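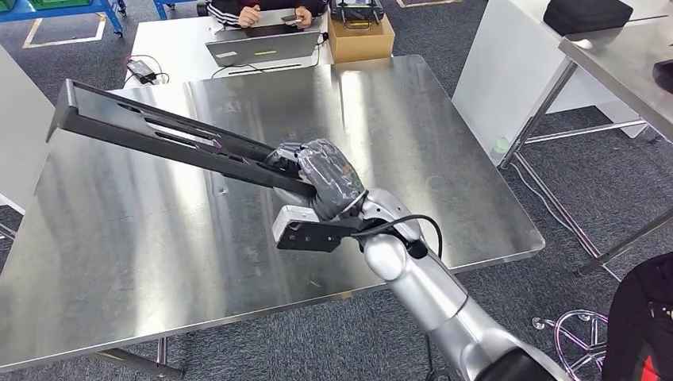
Dervishi wendet ein, die alternierende Aktivierung beseitige den Vorteil der beginnenden Seite keineswegs, sie verlagere ihn lediglich in die späteren Phasen der Runde, wo er in den üblichen Auswertungen nicht mehr auftauche. Wer nur das Endergebnis einer Partie erfasse, könne beide Effekte nicht voneinander trennen. Der Einwand ist für die vorliegende Untersuchung von Belang, da auch ältere Arbeiten zu Tabletop-Systemen meist allein auf Sieg und Niederlage abstellen.

Für die Auswertung wurde deshalb auf Partieprotokolle des Systems Uvness zurückgegriffen, in denen jede Aktivierung mit Einheit, Ziel und verbliebener Modellzahl festgehalten ist. Der Datensatz umfasst 240 Partien aus elf Turnieren, die sämtlich nach dem Regelstand der zweiten Auflage gespielt wurden. Partien mit Hausregeln blieben unberücksichtigt, ebenso solche, deren Protokoll vor Ende der letzten Runde abbricht. Die Aufstellungszonen entsprechen der Standardvorgabe. Geländestücke wurden nach der Klassifikation von Kos in sichtblockierend, sichtbehindernd und neutral eingeteilt, wobei Ruinen mit offenen Fensterflächen der mittleren Klasse zugeordnet sind.

Als abhängige Größe dient die Differenz der verbliebenen Punktwerte nach jeder Runde. Gegenüber dem reinen Partieergebnis hat sie den Vorzug, dass frühe Verluste sichtbar bleiben, auch wenn sie durch Missionsziele später ausgeglichen werden. Nachteilig ist die Abhängigkeit von den Punktkosten, die Henex zwischen den Auflagen mehrfach angepasst hat. Für Einheiten mit variabler Ausrüstung wurde der tatsächlich gezahlte Preis angesetzt. Charaktermodelle, die sich einem Trupp anschließen, gehen gesondert in die Rechnung ein.

Die Auswertung nach Runden ergibt kein einheitliches Bild. In der ersten Runde liegt die beginnende Seite bei schusslastigen Armeen regelmäßig vorn, sofern das Spielfeld wenig sichtblockierendes Gelände aufweist. Bei nahkampforientierten Armeen kehrt sich das Vorzeichen um: Wer zuerst vorrückt, bietet der Gegenseite die günstigere Angriffsdistanz. Ab der dritten Runde nähern sich beide Verläufe einander an. Der von Dervishi vermutete späte Vorteil zeigt sich nur dort, wo die Zahl der Einheiten ungleich ist und die größere Armee mehrere Aktivierungen in Folge durchführen kann.

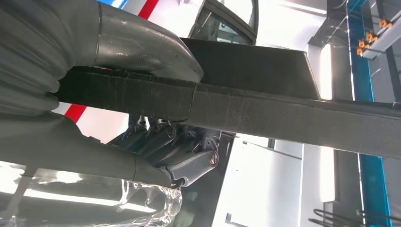 Abb. 2: Filzbezogene Leiste zwischen zwei Greiferfingern.

Dieser Befund legt nahe, die Aktivierungszahl als eigenständige Variable zu führen. Tomić und Arai hatten sie in ihrem Modell mit der Armeegröße zusammengefasst, was für Systeme mit festen Truppgrößen vertretbar ist. In Uvness kann derselbe Punktwert jedoch auf sehr unterschiedlich viele Einheiten verteilt werden. Listen mit sieben oder mehr billigen Einheiten verschieben die entscheidenden Aktivierungen an das Rundenende und entziehen sie damit der Reaktion des Gegners. Das Passen, wie es die zweite Auflage der kleineren Seite einmal je Runde erlaubt, mildert den Effekt, hebt ihn bei großen Differenzen aber nicht auf.

Einschränkend ist festzuhalten, dass Turnierlisten eine Auswahl darstellen. Themenarmeen und erzählerische Szenarien, etwa die asymmetrischen Missionen der Kampagne Jidov, sind im Material nicht vertreten. Auch die Spielstärke der Beteiligten konnte mangels verlässlicher Ranglisten nicht kontrolliert werden. Kelmendi schlägt vor, sie über die Bedenkzeit je Aktivierung zu schätzen; in den hier verwendeten Protokollen fehlen Zeitangaben. Der Zusammenhang zwischen Aktivierungszahl und Missionspunkten wird im folgenden Abschnitt getrennt nach Geländeklasse behandelt.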